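Three weeks on the fruit

Posted 15 January 2025

I used to be a packer. As of May I am a "handling demonstrator", and the raise that came with the title covers one extra coffee a week if I skip the muffin.

Herkex still sends mixed fruit out of the Fodton site, same as ever. What's changed is that half of us now spend the shift with a gripper in each hand, picking up oranges and tomatoes the way we'd like a machine to pick them up one day. You squeeze, you lift, you put it in the bowl. Then you tip the bowl out and start again. My personal tally at the end of last week was 3,643, a number I know only because the software congratulates me.
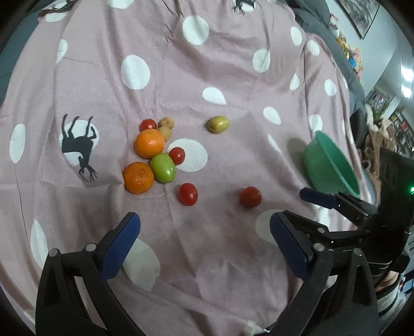
The cherry tomatoes are the worst of it. An orange will forgive you. A tomato rolls off behind its neighbour and waits there, and you go after it with two pincers like a crab doing its taxes. Fifteen years of perfectly good fingers and I'm back in kindergarten.

Management says the Pimon line won't replace anyone. It will "free us up", and when I asked for what, I was promised a follow-up email. There were 30 of us on the floor when I started, and the lunch table has been getting roomier.

I'll admit my wrists feel better than they have in ages. My neighbour on the line has taken to apologizing to the fruit. Back on at seven tomorrow.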